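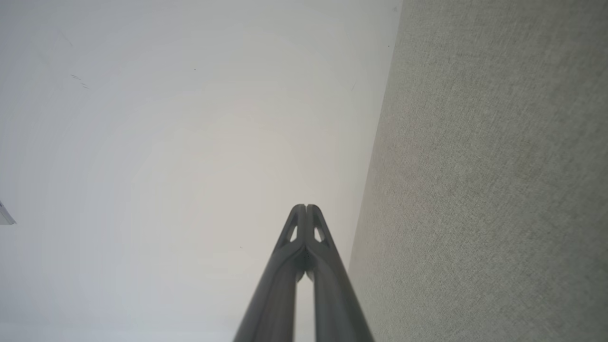 Gripper parked with the tips pointing up and nothing between them. Start and finish every demonstration from the same pose.

Workshop Tips: Teaching a Small Arm by Hand or by Remote

These notes cover a bench-size arm with a two-finger gripper and a camera at the wrist, taught either by pushing the arm through the task or by driving it with a handheld controller. They were collected by Armindo Veloso and Tuulikki Hakala in the Storau workshop, mostly while teaching an arm to sort screws, put caps on jars and hang up rags.

Before you start

Pick a parking pose and write down the joint values. Tape the paper to the bench. We park ours fingers up, well clear of the shelf, and the wrist camera gets a view of ceiling and wall. A plain view like that makes it easy to find the start and end of each run when you go back through the recordings.

Wipe the camera lens with a dry lens cloth. Then look at the live picture with the arm parked. If you see specks, move the arm a few inches. Specks that stay put on the screen are on the lens. Specks that slide along with the background are on the ceiling, and you can leave them alone.

Check that the fingertips meet evenly. Close the gripper on a strip of printer paper and tug. If one corner of the paper pulls out easily, loosen the finger screws, close the jaws and tighten again with the jaws shut.

Leave the lights the way they will be when the arm works by itself. We lost most of an October afternoon's recordings by opening the blinds at 3 p.m.

Moving the arm by hand

Hold the arm behind the wrist. Fingers wrapped around the gripper end up in the camera view, and the arm will not have your hand there later to look at.

Use two hands, one at the wrist and one at the elbow. One-handed demonstrations tend to dip in the middle of a long reach.

Slow down for the last couple of inches before a grasp. Stop, close the jaws, count one, then lift. The short pause shows up clearly in the recording and the arm learns to wait for its grip.

If the arm feels heavy, turn gravity compensation back on before you blame the joints. It switches off after a power cut on ours.

Driving it by remote

Stand where you can see the task, but do the close work from the wrist camera picture. If you can't tell from the screen whether the jaws are lined up with the jar, the arm can't either. Raise the approach or tilt the wrist until you can.

Turn the speed down to a third for the first 20 minutes with a new person. Phúc Lã also flips the left-right axis for anyone facing the arm from the front, and puts a strip of colored tape on the controller to show it has been flipped.

Rest your forearms on the bench. Shaky hands make shaky recordings, and smoothing them afterward rounds off the grasps too.

Let go of the stick between moves. Small constant corrections are tiring and they teach the arm to wobble.

How many, and how varied

For the jar caps we kept 117 good runs, and that was enough for one jar size on a clear bench. The screws took 472. Rags were by far the worst at roughly 1170, and it still drops the thin ones.

Move the object between runs. A grid of pencil marks on the bench helps, with the object on a different mark each time. Turn it as well.

Record a few recoveries. Miss the cap on purpose, back off, line up again and finish the job. Ten or so of these per task did more for us than another evening of perfect ones.

Throw out runs where you dropped the object and picked it up with your own hand. Mark them right away. Going back later to find one is slow work.

Saving and naming

Name the folder by task, person and method, such as jarcap_armindo_hand. Keep hand-guided and remote runs in separate folders. The two move differently, and you will want to try training on each alone.

Watch every tenth run at double speed before you pack up. Look for a frozen camera picture, a gripper value that never changes, or a run that doesn't return to the parking pose.

Keep a copy on a second drive.

Putting it away

Open the jaws a little before switching off so the tips aren't pressed together overnight. Wipe rubber pads with a damp cloth if you use them. Bare plastic fingers only need dusting, plus a look along the thin parts near the tips for hairline cracks. Replace both fingers together, and record a few fresh runs with the new pair before trusting the old training.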